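About Derkenance

Derkenance writes working rules for people who record household tasks with hand-held grippers. We began as two people at Lekex who were tired of sorting through recordings that could not be used, and we now have a staff of 11. Our office is in Hakwood, though most of the work we advise on is done in people's own homes.

Our rules are short and written in everyday words. A new operator should be able to read the whole set over a cup of tea and start the same afternoon.

What we ask for

Every session has a named lead. The lead checks both grippers before the start, looks for loose screws and opens and closes the fingers a few times. A gripper that sticks is put aside and labelled. It does not go back into use until someone other than the operator has looked at it.

The householder signs the consent form before any equipment comes out of its case. They can stop the session at any point and do not have to give a reason. Letters, medicines and family photographs are put out of sight first, and if one is missed, that recording is deleted. Other belongings stay where they are. We do not tidy a room to make it look better, and we do not bring our own furniture.

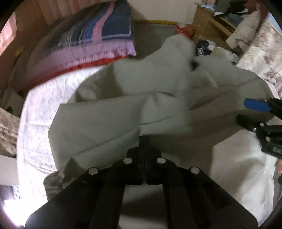 Clothes and bedding have a section of their own. Cloth is handled slowly, with both grippers kept low, and is never pulled when a seam or button has caught. Operators let go and start again. A poor fold is kept in the record and marked as a poor fold – we had long arguments over that one, and the rule stayed.

Breaks are fixed. Wrists get tired sooner than people expect, so nobody works through a break to finish a pile.

How the rules change

Anyone who uses the rules can ask for a change. Orvokki Salminen reads every request and replies in writing, including when the answer is no. Two readers from Khoo, who have no part in our sessions, check the wording before it is published. The full set is looked at again each September.

The current version is dated 7/24/20. Printed copies of older versions should be thrown away, as the section on consent has changed a good deal.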